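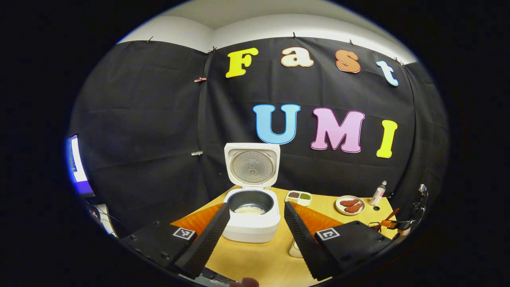

How to hang a fabric backdrop in a corner

Updated August 2018 by Kyriaki Karamanlidis

A corner is the easiest spot in a small unit to set up a backdrop. You get two walls to fix to, the cloth wraps around whatever you're shooting or presenting, and no stand takes up floor space. I have used the method below for school concerts, market stalls and product photos for our shop on Swanson Street.

What you need

Matte cloth, wide enough to cover both walls with a bit extra for folds
Removable adhesive hooks, or a tension wire if you own the place
Small clips or clothes pegs
A tape measure and a pencil
A steamer or iron
A stepladder

Choosing the cloth

Buy matte. Satin and most cheap polyester will throw the light straight back at you. Cotton drill is good but heavy. I use a brushed cotton blend sold under the name Jorkotine, which hangs well and doesn't pick up as much lint as velvet. Black hides the joins and makes coloured lettering easy to read from the back of a room. Grey is more forgiving if there are pets in the house.

Measure along both walls and add 30 cm for each one. If you want deep folds, add more. My last piece came to 392 cm and I had it hemmed at the fabric shop, as I don't own a sewing machine that can manage that much bulk.

Putting it up

1. Wipe the wall with methylated spirits and let it dry. Adhesive hooks come off dusty paint within a day.

2. Mark a level line in pencil. Don't trust the cornice – ours drops nearly a finger's width from one end to the other.

3. Stick the hooks on and leave them alone for the time given on the packet. Nusov hooks say 2 hours. Overnight is better in humid weather.

4. Steam the cloth before it goes up. Creases left from the packet will show in side light.

5. Start at the corner. Clip the middle of the cloth there first and work outwards, one side then the other. If you start at an end you will run out of cloth or finish with a big bunch of it.

6. Let the cloth hang for an hour, then go back and move any clip that is dragging.

The corner itself

You can push the cloth right into the corner for a sharp line, or leave it slack so it makes a soft curve. A curve looks nicer in photos, but anything fixed across it will tilt, so keep lettering to the flat parts if you want it straight.

Adding letters

Foam board and thick card are both light enough. Cut a border around each letter in a contrasting colour or it will get lost from a distance. Lay the words out on the floor first and check the spacing, then transfer them one at a time. Dressmaker's pins hold card well if you put them in at an angle. For foam board I use Zurico fabric dots, 2 to a letter, and a third for anything wide such as an M.

Stand at the far side of the room before you fix the last row.

Taking it down

Remove the letters first and store them flat between sheets of baking paper. Unclip from the ends towards the corner. Roll the cloth onto a cardboard tube – fabric shops will usually give you one – and keep it out of the sun. Pull the hook tabs straight down, slowly, along the wall.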